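# Serbridge packing shed crews get a kitchen of their own, and a say in the bus times

The apples are nearly all in at Serbridge, and the crews who picked and packed them are sitting down to a proper hot supper.
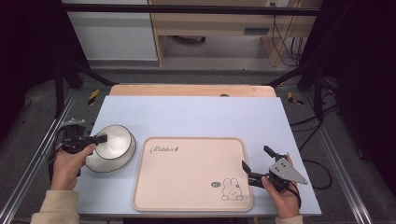
**By Farah Pillai** | Food and Farming

SERBRIDGE -- For most of the harvest, the people who sort and box the fruit at the Konside packing shed have eaten their evening meal wherever they could find a spot, which might mean an upturned crate, the step of the bunkhouse or the back seat of a car with the heater running. This November they have a kitchen, with two big stoves, long benches and a door that shuts against the wind coming down off the ridge, and if you stop by at supper time you'll have a hard time getting a word in over the noise.

The kitchen opened in the old cold store behind the shed, which had stood locked since the growers moved their storage across the road. It can seat 30 people at once, and with 22 workers staying on through the pruning season there is room for everybody and a few neighbors besides. The room still smells faintly of apples, and I hope they never manage to scrub that out.

Much of the credit goes to Suha Chidiac, who has packed fruit in the valley for nine seasons and who spent a good part of the spring knocking on doors about it. She had worked out that a crew coming off a late shift had two burners between them in the bunkhouse, and that the last person in line was often cooking close to midnight, with a start at six the next morning.

"You can put up with a lot when the work is good, and the work here is good," Chidiac told me, while keeping one eye on a pot of lentils and the other on whoever had wandered off with the salt. "But you do want to sit down with people at the end of the day. My mother would have been ashamed to see how we were eating."

The growers agreed to lend the building and cover the power. The rest came from the town, and in the usual Serbridge way it came in all sorts of sizes. A supper at the grange hall raised $748, most of which went for plumbing. The benches came out of the old school gym (some of you may recognize your own initials), and so many people dropped off plates and mugs that the shelves had to be built a second time, and deeper.

The menu follows whoever is at the stove. Several of the packers grew up in northern Vietnam, and the best loved night of the week so far has been theirs, which the crew has taken to calling Khúc night after the sticky rice cakes that started it. I was handed one, still steaming, before I had my coat off, and then another, and I did not put up much of a fight. There is talk of opening the night to the whole town once the roads are clear, with a jar by the door for the grocery money.

Supper has also turned out to be a handy place to get other things settled. It was over the dishes that the crew put together a list of what else would make the season easier, and the growers have already said yes to one item on it. The Zendside bus, which carries workers to the clinic, the laundromat and the bigger grocery store, used to leave 20 minutes before the afternoon shift let out, so that the people who needed it most could only wave at it. It now waits for them.

Other matters are still being talked over. The bunkhouse windows let in a draft that no amount of tape will cure, and the workers would like new ones in before the hard cold sets in. They have also asked that next year's housing terms be printed in every language spoken on the packing line, and handed out before anyone signs on for the season. The growers say they expect to have an answer on both by the time pruning is well under way.

Chidiac, for her part, is staying the winter for the first time. She had always gone south with the last truck, but she says somebody has to teach the pruning crew how to light the left-hand stove, which is stubborn.

Anyone with a large stockpot to spare can leave it at the Konside shed office until 5 p.m. The plates, they ask me to say, are very much appreciated, and they have enough.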